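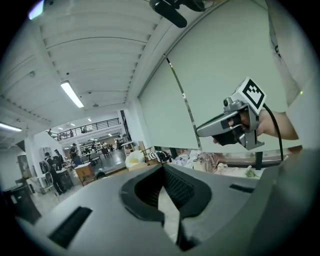

Hand-held gripper with a square marker on top, held up by the window side of a shared hall.

Hand-held gripper practice (often just "gripper practice", or "the Plundgate rules" in the older pages of this wiki) is the set of habits people follow when they record manipulation work with grippers they carry in their hands, with no arm attached. I've been tidying this article since October and I use the things most weeks, so forgive the "I" all over it. The wiki's editors let us write that way as long as we say where a rule comes from.

Background

There's no single standard for this. Safety rules for industrial arms mostly assume the machine moves itself, and a hand-held gripper goes where your wrist goes, so a lot of that reading is only half useful. What most small groups I know work from is a house document, and the one that got passed around most was written at Plundgate by Ingeborg Brinkmann and Till Wunderlich. It started as a sheet taped inside a cupboard door. Diekmann took it over more or less whole, and Flomero wrote their own with the same headings in a different order, which still trips me up.

Version two is the one people quote. Version three exists but half of it is about storage boxes.

Markers

The square black-and-white pattern on a gripper is called a fiducial marker, and it's what lets software work out where the tool is and which way it's pointing. The rules on it are short. Keep it flat, keep it clean, don't let your fingers creep over it. Every gripper in a room gets its own pattern, and the pattern goes in the session notes before anybody starts. Rainer Grube at Diekmann wants the notes done on paper too (I don't bother).

Glossy tape over a marker is a bad idea under tube lighting. You get a white streak right across the pattern and the tracking drops out whenever you tilt towards the lamp. Matt print, and reprint when the corners go grey.

Cables

If a gripper has a cable, it leaves from the back and stays behind the elbow of the person holding it. Plundgate asks for a loose loop at the wrist. Zalix, in their own handbook, asks for a clip at the shoulder as well, and I've come round to that after pulling a plug out with my own knee, twice in one morning!

Sharing a room

This is the longest part of version two and the part people skip. Lots of us work in big open halls with other teams at tables nearby, so the rules cover who might be in view and what they've been told.

Put a notice up at every door that leads into the room, at reading height. Tell the neighbouring tables out loud as well. Faces get blurred before a recording leaves the machine it was made on, and that includes the operator's own face and anyone leaning over a balcony. Henrike Wendt wrote the blurring section and she is strict about it: a recording that hasn't been through the blurring step isn't to be copied, mailed or shown on a projector, even to your own team. 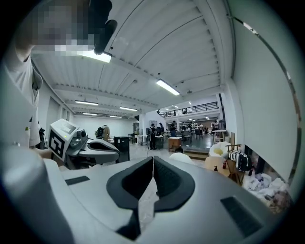 A two-gripper session in an open hall; the operator's face has been blurred.

Bags, coats and drinks have a paragraph to themselves. Personal things go against a wall or on a chair, out of the walking line, and bottles stay off any surface you're working at. Version one banned drinks in the room completely and I'm told it lasted less than a week.

Two people, two grippers

Stand so that neither of you has to reach across the other. Agree who speaks first when something's wrong; at Plundgate the word is "down", and both people lower their tools when they hear it. No pointing with a gripper. You'd be amazed how quickly it becomes an extension of your finger, and the jaw end is hard.

Fingertips and wear

Pads are checked at the start of each session by closing the gripper slowly and looking at how the two sides meet. If one side rides higher, stop and reseat it. How often to replace them is an open argument. Version two says every 4,000 closes, Zalix say 3,000, and Marlene Buschmann kept a log on one pair that got to 3,626 before the ribbing tore. I change mine when they start feeling slippery and then write down the number, which I know is the wrong way round.

Breaks

A stretch of work shouldn't go past 35 minutes without putting the tool down. Flomero allow longer if you swap hands. The talk page has a long thread on whether swapping counts as rest, and I've left both views in until somebody finds a better source.

See also

Fiducial marker
Calibration routines
Blurring and consent
Storage boxes (version three)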